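Gripper keeps hitting the front lip of the microwave when reaching for the bowl
Posted in Motion Planning & Simulation
Asked by Colton Zacharias - May 25, 2021

I have a kitchen sim running on Drarora (our in-house stack, please don't go looking for docs, there are none) with Muvport doing the planning. The task is to get a bowl out of an open microwave. The planner finds a path every time and is very proud of it. Then the controller runs it and a fingertip clips the front lip of the cavity on the way in. Last night that was 213 failures out of 3693 episodes, and nearly all of the ones I replayed look the same.

The bowl sits close to the opening, so I figured this was the easy case. I've already tried:

- slowing the arm down (it hits the lip more gently)
- inflating the collision padding up to 40 mm (no path found, which I suppose is one way to avoid a collision)
- a different random seed, for morale

Wrist camera render is at the bottom. What should I be looking at?

Wissam Nseir

Check what collision shape the microwave body is using. If your importer made a single convex hull out of it, the cavity is solid as far as the planner knows, and somebody on your team probably "fixed" that by turning off collisions between the fingers and the microwave. I say this as somebody who has done it. Grep your config for the allowed collision list.

If the pair is in there, take it out and build the shell from boxes: top, bottom, two sides, back. Put the front border in as its own pieces, because it stands proud of the chamber walls and the lip is the part you care about. Keep the door as a separate link so it moves with its joint. Then drop the padding to something sane and plan in two stages. Go to a pre-grasp pose outside the opening, above lip height, and do a straight Cartesian move in from there. Your bowl is near the front, so the second move is short.

Also check your waypoint spacing. If edges are only tested at their endpoints, a finger can pass through a thin lip between two checks and the planner will never hear of it.

Dale Dhillon

have you tried a bigger microwave

Beatriz Mota

Wissam's version is the one to do first. If it still clips after that, log commanded vs. measured fingertip height during the approach. Ours sagged 16 mm at full reach because the gripper mass was missing from the gravity compensation model. The plan was perfect and the arm was somewhere else. We lost most of June to that one.
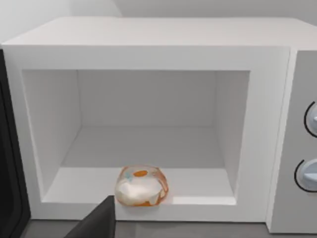
Wrist camera render: bowl near the front of the cavity, fingertip at lip height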